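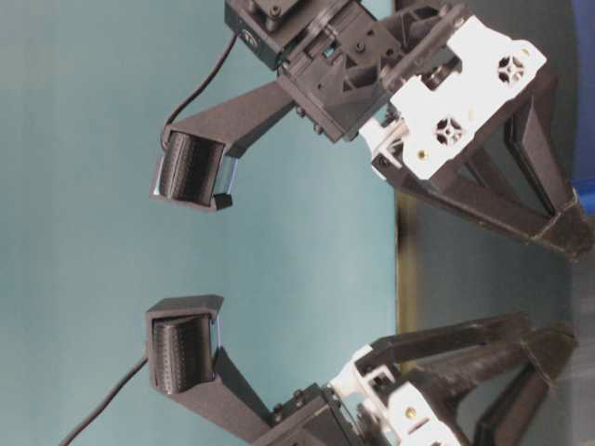

Breltdale Marina Closes Outer Pontoon for Mooring Work

Visiting yachts bound for Breltdale will have fewer berths to choose from until the end of November, the marina office has confirmed. The outer pontoon closed on Monday so that its ground chains can be lifted and replaced. The inner basin and the fuel dock remain open.

The closure removes 11 visitor berths, all of them on the deep side of the harbor. Boats drawing more than 3 meters are advised to use Zelholm instead, where the approach channel was dredged last spring. Shallower boats can still enter Breltdale at any state of the tide, but should keep to the northern half of the channel while the work barge is on station. The barge is held by four anchors, each marked with a yellow buoy. Its lines run just under the surface at low water, and skippers should not pass between the barge and the buoys.

Berths must now be requested before arrival. The office answers on VHF during working hours, and late arrivals can tie up at the fuel dock until 8 a.m. Rafting is allowed along the inner wall, two boats deep, with shore lines required from the outside boat. Shore power on that wall is limited to the four posts nearest the ramp.

The contractor, Alvarado, is replacing 97 meters of chain along with the shackles and swivels at each anchor block. An inspection in the summer found heavy wear in the links that lie where the chain meets the seabed. The blocks themselves were found to be sound and will stay in place.

The Flerkel ferry is not affected, although its wash can be felt along the inner wall - extra fenders are recommended on that side. Crews planning to cross from Flerkel in a northerly should note that the usual anchorage east of the harbor mouth is also closed, as the barge needs the area to turn.

Nightly rates are unchanged. Deposits already paid for outer berths can be moved to a later date or refunded through the marina office.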